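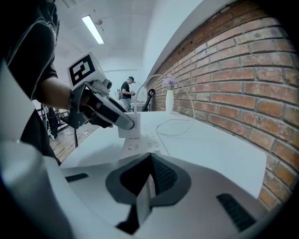

Photo: Themba Coetzee / Fimis build notes

5. First practice run with the hand-held gripper

Do this section after the marker cube is mounted and the fingers open and close freely. Two people can work at the same table if each has a gripper.

Before you start

Clear a stretch of table and set out one small, light box. A charger carton is a good size. Leave other objects where they are if they are out of reach.

Steps

1. Put the wrist strap on and tighten it before you lift the gripper.

2. Check that the marker cube on top does not rock. If it does, go back to section 4 and reseat it.

3. Wipe the lens with a dry cloth. Keep your sleeve and the strap tail out of its view.

4. Start recording and hold still for 5 seconds with the marker facing the room.

5. Bring one finger to the side of the box until the tip touches. Do not squeeze yet.

6. Close slowly, lift the box, set it down and open the fingers all the way.

7. Repeat 16 times, turning the box a little between tries. Stop the recording.

Note: The printed fingers flex under load. A small bend at the tip is normal - a white stress line near the root is not, and that finger should be replaced.

Note: Kgomotso Ntuli's version of the grip pad is 5 mm thicker. If you printed hers, open the end stop by one turn before step 6.

Caution: Keep loose cables off the floor where you stand. You will be watching the box, not your feet.

Caution: Do not pick up glass or anything over 100 grams until you have finished section 6.

When the run is done, copy the file to the Grorkum folder and go on to section 6, Checking the marker track.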